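Brovel open day, Grullton

I have been to enough of these to know that the biscuits are usually the best part. Brovel opened its doors in August and the invitation promised "a full day around the everyday drink", and that could have meant anything. I went because the train was cheap and because I have owned three metal water bottles in five years and disliked all of them.

The site is on the Egan estate, behind the tile warehouse. There is parking for people who arrive before nine. I arrived at twenty to ten and walked back from the verge. At the desk they gave me a lanyard, a map with the toilets marked in the wrong place and a sheet of claims, 14 of them, printed on thick paper. I like a sheet of claims. It gives you something to do with a pen.

First stop was the store, where a man on a stepladder told us they had 2,980 bottles ready to go out. I didn't see how any of us were meant to check that, and it is a strange thing to be proud of. A full store can mean you are busy, and it can also mean you aren't selling. When I asked which, he said the shop would be able to tell me. The shop was shut until two.

Then the room with the white table, which was the bit I had come for. The sheet said the bottle neck was "shaped for the cup" and that an ordinary tumbler was all you needed to go with it. They had hung a white cloth behind the table, creased as if it had come out of a bag, and used a plain pink plastic cup.
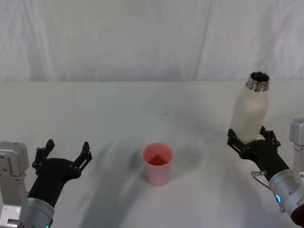
My complaint with metal bottles has always been the neck. You get a wide body, then a shoulder, then a narrow steel collar with a thread on it, and whatever you have poured runs back along that thread and ends up under the cap. Claim six says this has been "thought about". I am sure it has. I have thought about it too, mostly at the bottom of a rucksack. I wanted to know what had been changed, and the nearest I got to an answer was that the thread was "finer". Finer than what? The one I have at home was also described to me as fine.

I will give them the shoulder. It is nicely rounded, the neck is plain steel left shiny, and the off-white body looks better than the speckled blue they were pushing last year. Whether it stays off-white is another matter. Pale matt finishes pick up marks from hands, bags, car cup holders and anything else going, and claim nine ("wipes clean with a cloth") was not something we were invited to try.

The cup I had more time for. It is a tapered tumbler, wider at the top, the sort you can buy in any seaside shop, and it stacks. I have no idea why a firm would need to put it on a sheet of claims. It's a cup. It will stand on a table until somebody knocks it off, and then, being plastic, it will bounce.

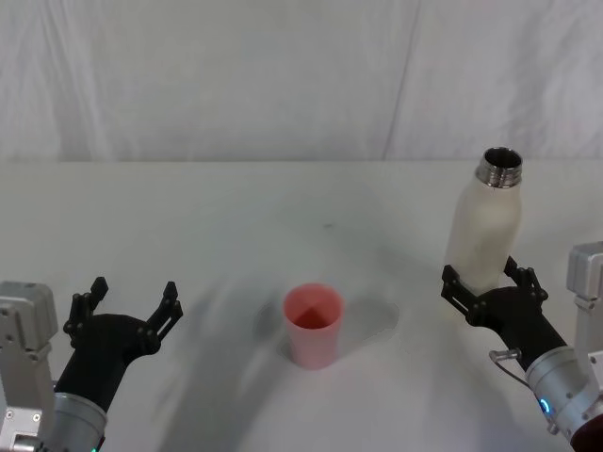

Pejman Akbari disagreed with me over this on the way to the canteen. The taper mattered more than I was allowing, Pejman said, and a straight-sided cup would be worse in every way: harder to pour into, harder to get out of a stack, and a nuisance to dry. "You want a wide top if the bottle's heavy, because you're never holding it as steady as you think." I said that was an argument for any tumbler ever made. Pejman said yes, so why was I cross about it?

I didn't have a good reply and had the soup.

Prices. The bottle is 20 pounds and the cup is thrown in if you buy at the open day. They call the pair the Gellorero, a name which I asked three members of staff to say and heard three ways. A free cup is worth very little, so we are talking about a 20 pound bottle. That is fair if the cap lasts. Caps are where these things die, and on the table the bottle stood with its neck open, so I can't tell you much about this one. There was a tray of caps in the next room behind a rope. 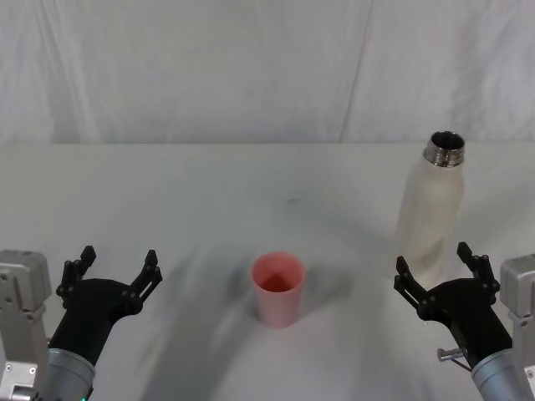 Open bottle and pink cup on the white table, Grullton.

After lunch came the talk by Jenő Dobos, which was better than I expected and also too long (71 minutes, no break, hard chairs). Dobos is good on dull matters. We heard why a bottle that feels solid when full can be tippy with an inch left in it, and why people overfill small cups. The slides on "hydration moments" could go. So could the film. I would have swapped both for five minutes with a kettle, a measuring jug and a dishwasher, and I wrote that on the feedback card.

I went back to the table room at the end to look again with fewer people about, as I wanted to decide whether I believed claim six.

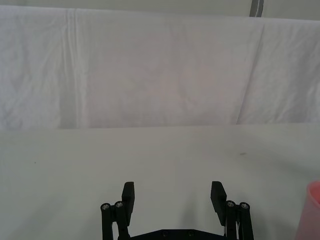
I still don't. A white table and a white cloth are kind to nearly everything, and I would sooner see a bottle on a bus seat or a wet draining board. If the thread really has been sorted out, it would cost Brovel very little to let visitors pour a few cups each and look under the cap afterwards. Of the claims on my sheet I ticked five, crossed out four and put question marks by the rest, several of which were not really claims at all ("made for mornings").

Did I buy one? Yes, as it happens. The shop opened at ten past two. The man there hadn't heard of the figure from the store and offered me the speckled blue at a discount. I took the off-white one and got my pink cup in a paper bag. I'll report back on the cap around Christmas, unless it goes sooner.

For anyone going next year: bring a cushion for the talk, ignore the map, and the toilets are past the canteen on the left.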